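About Clodero

Clodero is a tabletop game workshop in Ernport. We develop, test and produce card and board games, and we run a repair and spare parts service for games that are no longer in print. The company has nine employees. Regula Zwahlen is responsible for design and rules; Elfriede Oberholzer is responsible for production and the parts service.

History

The company began as the parts service only. Elfriede Oberholzer had worked for a paper converter and had access to short-run die cutting, and the first orders were for single replacement cards and tiles. Customers sent in a sample from the set, the stock was matched for weight and finish, and the new part was cut to the same outline. Regula Zwahlen joined when several customers asked for full replacement rulebooks. Rewriting rules for other people's games led to writing rules for our own. The first title, Rodari, is a tile game for two to four players and is still in the catalog in its second edition.

How a game is developed

A design enters development as a written rules draft of no more than two pages. If the core of the game cannot be stated in that space, the draft goes back. Once a draft is accepted, it gets a plain prototype: blank cards, hand-lettered values, wooden cubes from general stock. Artwork is not commissioned at this point. We have found that finished art on an early prototype makes testers reluctant to ask for cuts.

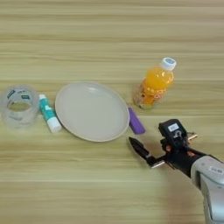 Testing is done in three stages. In the first, the designer is present and may change rules between rounds. In the second, the designer is present but may not speak. In the third, the game goes out in a sealed packet to groups who have never met us, with the rulebook and a response sheet. The third stage is the one that decides whether a game is printed. Every rules question written on a response sheet is logged against a paragraph number, and any paragraph that draws repeated questions is rewritten and sent out again to new groups.

A design receives at least 200 recorded plays before it is released for printing. Plays that are abandoned partway are recorded too, with the turn at which they stopped -- these are often more useful than the complete ones.

Open testing takes place every Tuesday evening at the workshop, from September through the spring. Players of any level may attend. Games run in their current state, which may include missing components and corrected cards.

Production

Our standard print run is 3,000 copies. Cards are printed on a black-core stock with a linen finish, and boards are folded in quarters and wrapped. We keep the same card size across all titles so that sleeves and replacement cards can be shared. Box depth is set by the components, with no filler trays. A box that is larger than its contents costs more to ship and takes up shelf space the owner could use for something else.

Collation is done by hand in Ernport. Each box is weighed after packing and compared with a reference weight for that title. A box outside tolerance is opened and checked against the component list before it is sealed.
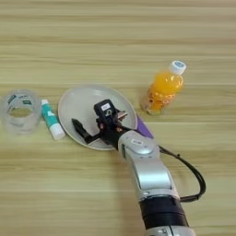 Clear tape roll on a light wooden tabletop.

Spare parts

The parts service covers all Clodero titles without charge for missing components, and at cost for lost ones. For games from other publishers we can supply blank cards, cubes, discs, pawns and cut tiles in most common sizes. We do not reproduce artwork owned by others without written permission. Requests should state the title, the edition if known, and the dimensions of the part in millimeters. Measurements taken with a ruler are sufficient for pawns and cubes. For cards, please send a sample.

Lüthi archive

The workshop also houses the Lüthi archive, a collection of rulebooks and score pads donated to the company. It is used mainly to settle questions about older editions, where rules changed between printings without notice. The archive is not a lending library. Copies of single pages can be requested through the parts service, and visits can be arranged in advance during working hours.

Submissions

We accept outside designs in the form described above: a rules draft of up to two pages, a component list, and a statement of player count and playing time. Please do not send prototypes until asked. Drafts are read in the order received, and every draft gets a written reply. Trivia games and games that need a phone or tablet are outside our range.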